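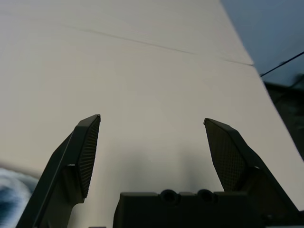

La Oficina de Correspondencia Demorada de Brilosari tramita los envíos que superan los nueve años de retraso. Su competencia se extiende a la comarca de Rasora y a las dos aldeas de la ribera, con excepción de los paquetes que contengan semillas, cuya custodia corresponde al Vivero.

En el mes de enero ingresó en el registro una carta dirigida a la Casa Walczak, fábrica de campanas que figuraba como extinguida. El sobre carecía de remitente. Conforme al reglamento, se procedió a su apertura en presencia del funcionario de guardia, quien hizo constar que el pliego contenía una sola línea: «Ruego no fundan la número 330».

Consultado el archivo, se comprobó que la campana 330 había sido fundida, entregada y colgada en la torre de Traserex, donde daba las horas con regularidad – salvo la de las once, que omitía desde el primer día. Los vecinos habían elevado 11 reclamaciones por este motivo, todas desestimadas por falta de prueba, dado que el silencio no es susceptible de peritaje.

La Oficina resolvió dar por entregada la carta y designó la torre como domicilio sustitutivo. Un mensajero subió al caer la tarde, leyó la línea en voz alta ante el bronce y solicitó acuse de recibo.

Aquella noche, a las once, la campana sonó una sola vez. El mensajero lo anotó en el impreso correspondiente, en la casilla reservada a la firma, y bajó con el farol apagado – por economía – hasta la plaza, donde ya se habían abierto algunas ventanas.

Última actualización: enero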